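Checking and Logging a Hand-Held Gripper Before a Recording Session

By Josefien Verbeke
January 3, 2018
6 min read

These are the checks we use on the Plenano hand-held grippers before anyone records with them. They take a few minutes per tool. The same list applies whether you are recording one short task or a whole shift, and it should be done again if a tool is dropped or handed to another operator.

You will need a clean white board, a lint-free cloth, the hex key for the pad screws, and the log sheet for that tool.

1. Clear the surface

Wipe the board and let it dry. Take off anything that does not belong to the check, including spare screws. Place the board so the light comes from one side or from overhead and does not glare back into the camera. A soft shadow under the fingers is fine. A hard one that hides the pad edges is not, so move the lamp until it goes away.

2. Open the fingers fully

Release the trigger and let the fingers come to rest. Do not push them apart by hand. Hold the tool over the board with nothing between the pads and look at the camera view. Both pads should lean in by the same amount and their tips should sit at close to the same height. If one is clearly ahead of the other, check the linkage on that side before you touch the calibration.
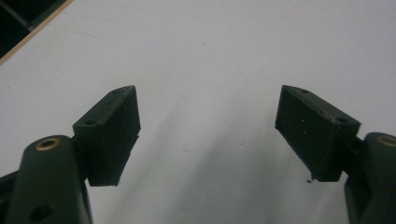

Save one still of the open position with the log for each tool. When somebody reports a bad grip three weeks later, it is the first thing we ask for, and a written note saying "looked OK" does not help much.

3. Inspect the pads

Look at the inner faces and the lower edges. Light scuffing is normal and can stay. Replace the pad if a piece has broken away, if the face has gone shiny, or if you can rock it with a fingertip. Always replace pads as a pair. A new pad facing a worn one will pull small objects to one side, and whoever works with the recordings will have no way of knowing why.

Brush dust off with the dry cloth. Do not use solvent on the pads or on the plastic arms.

4. Check the pivots

Open and close the fingers ten times, slowly. The movement should feel the same all the way through. If it catches, stop and tag the tool. Do not oil it. Oil ends up on the pads sooner or later, and from there on everything you pick up.

5. Close and compare

Close the fingers gently until the pads touch. Write down the closed reading, then open them again and write down the open reading. Repeat twice more, for 3 readings of each. On our older Begović unit the open reading should be 1354 and the closed reading 110. Other tools have their own values on the label inside the case, so don't copy these across.

If the readings drift between repeats, redo the calibration. If they still drift afterward, the tool comes out of use.

6. Fill in the log

Write the tool number, operator, pad change (yes or no) and all the readings. Sign it before recording starts. Sheets filled in at the end of the day from memory are rejected at Votgate, and the recordings go with them.

Tools that fail any step get a red tag and go back in the case with the sheet. Leave the tag on until the repair has been signed off by someone other than the person who made it.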